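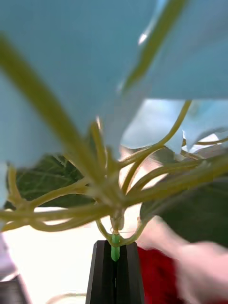
**Marietjie Visser**

Notebook, Lowther handling room, May

Entry opened 7:40. Present: A. Orlandini, S. Lekota, S. Shezi. G. Sibiya joined after lunch.

**Purpose.** Continue the transfer of specimen handling from hand to gripper on the Fluroline cell, and record the effect on bench duties.

**Grip position.** The gripper is to take the specimen on the short green section under the joint where the thin stems branch. The fingers close on that section only. The curled stems are not to be used as a grip point under any circumstances, including when they hang down beside the fingers. Lekota asked that the point be repeated in the bench instructions. Agreed; I will amend the sheet.

**Force setting.** Program 355 retained for the morning. Orlandini proposed a softer close for the thinner material and has saved it as program 951. It has not been released for general use. Both programs are to be compared on the same batch before any decision is made.

**Hands in the work area.** The present practice is that an operator may reach toward the plant while it is held, at reduced speed, in order to free tangled stems. Shezi considers this acceptable for training and unsuitable for a full shift. I share that view. Until Flinport has replied on the speed limit, the person at the bench also holds the stop button. A second person may not hold it on their behalf.

**Bench duties.** The cell was brought in to relieve staff of holding specimens at arm's length for long periods. Lekota reports less strain in the wrist and shoulder at the end of a shift. He also reports that attention is harder to maintain. Under the old method the operator felt a stem begin to give. With the gripper that must be judged by eye, and the newer staff have not yet learned what to look for. Sibiya wishes to keep one hand-only bench open so that the skill is retained. I have supported this in writing to the section head. No answer to date.

Job titles remain unsettled. Two colleagues now spend most of the day clearing faults and are still graded as handlers. This should be corrected before the next intake and is not a matter for the cell budget.

**Records.** The Fivorine log stops accepting entries at 2000 lines and does not warn the operator. Export at midday and again at close. Shezi to raise it with the supplier.

**Open items**

- Amend bench sheet, grip position (Visser)
- Compare 355 and 951 on one batch (Orlandini, Lekota)
- Reply from Flinport on speed with hands present
- Rota for the hand-only bench, if approved (Sibiya)

Cell powered down 16:15. Key returned to the cabinet, second hook.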